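About Mudwood

Mudwood is a small shop that sells gear for people who go up snowy hills on purpose. We carry avalanche shovels, probes, transceivers, packs, touring skins, the less glamorous kinds of glove, and a wall of repair parts that has outlived two cash registers. We don't sell lift tickets, scented candles or anything with a moose on it.

The shop opened on a 29th January, in the middle of a thaw, with 53 snow shovels in stock and rain coming down the front window. We sold one that day, to a man who wanted it for his driveway. He has been back several times and now owns more touring equipment than the founders do. We like to think we ruined his weekends.

How we choose what goes on the shelf

Everything we stock has been carried uphill by somebody on staff. Sales brochures are written indoors, and you can tell. A shovel gets assembled with mittens on, taken apart with mittens on, and used to dig a hole big enough to sit down and eat lunch in. If the locking pin freezes or the handle feels like a broomstick, the shovel goes back to the maker with a polite note. The notes have become less polite over the years.

Packs get a full season. We load them badly, because that's how people load packs, and we look at the zippers in spring. Gloves get whatever time they can stand. We have yet to meet a pair that survives both a rope and a dog.

This does mean our range is short. You will find five shovels here and not 50. If you want a wider choice, the internet is open late.

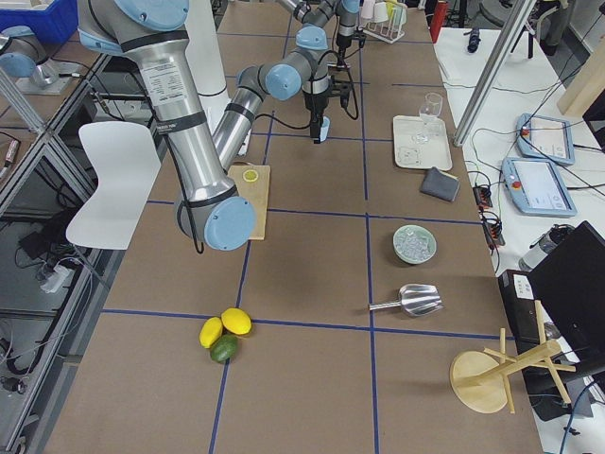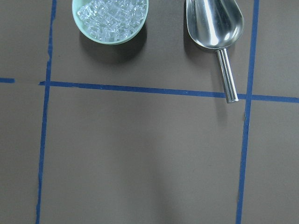
Blue tape on a brown surface.

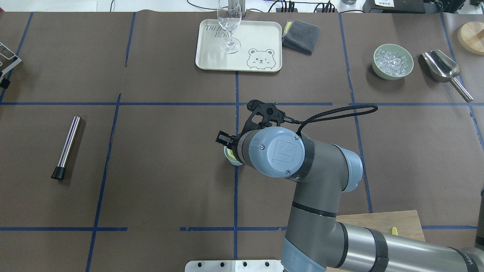
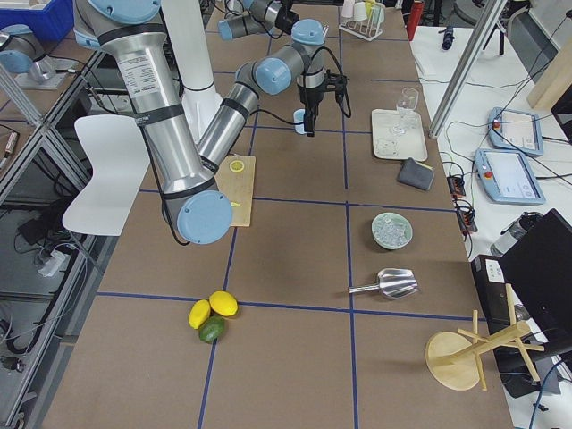
The Walham and other things with our name on them

A few years back we got tired of complaining about other people's stuff sacks and made our own. It's called the Walham, it holds a pair of skins and a sandwich, and it comes in one color, which we describe as gray. The second product was the Jadard, a strap for tying skis to a pack that wasn't designed for skis. The first batch of Jadards had the buckle on upside down. If you own one of those, bring it in and we'll swap it, although several customers have told us they prefer it that way and we've stopped arguing.

That's the whole house line. Every July we sit down to plan a third product, and every July the meeting turns into a discussion of where to eat.

Repairs

The workshop is at the back, past the boots. We patch shells, replace pole tips, rivet what can be riveted and sharpen edges while you wait, provided you aren't in a hurry. Most repairs take 5 working days. In the week after the first big storm they take longer, and no amount of leaning on the counter will change this (some very experienced leaners have tried).

We'll fix gear you bought somewhere else. We may ask what you paid for it, purely out of curiosity. If a thing isn't worth fixing, we'll say so before charging you anything, and you're welcome to the spare buckles off it.

We don't repair transceivers. Those go back to the manufacturer, always, even when your cousin is good with electronics.

Classes and rentals

Renting a shovel, probe and transceiver from us comes with a short practice session in the field behind the shop. You can't skip it. It involves burying a backpack and then finding it again, and the record for finding it is not held by anyone who works here. For the real thing, take a proper avalanche course with a certified instructor. We keep a list of upcoming ones by the door and we'll nag you about it.

Rental skis and boots are waxed, dried and checked between outings. Boots come in sizes for most feet. For the others, please call ahead.

Akpalu

Our second location, Akpalu, is a hut-sized branch near the trailhead parking lot. It stocks wax, snacks, batteries and whatever you forgot. The batteries outsell everything else put together, so please check your headlamp at home. Akpalu opens early and closes when the light goes, and it has one chair.

Ordering and returns

We ship from the main shop. Orders over $70 go out free, and smaller ones go out for what the post office charges us. Returns are fine if the item is unused. "Unused" is a generous word and we read it generously, but we did once get a pair of gaiters back with a pine cone in them.

Visiting

Come in and ask questions. You don't need to buy anything, and you don't need to know the names of things. Pointing works. Dogs are welcome in both shops, apart from the glove aisle.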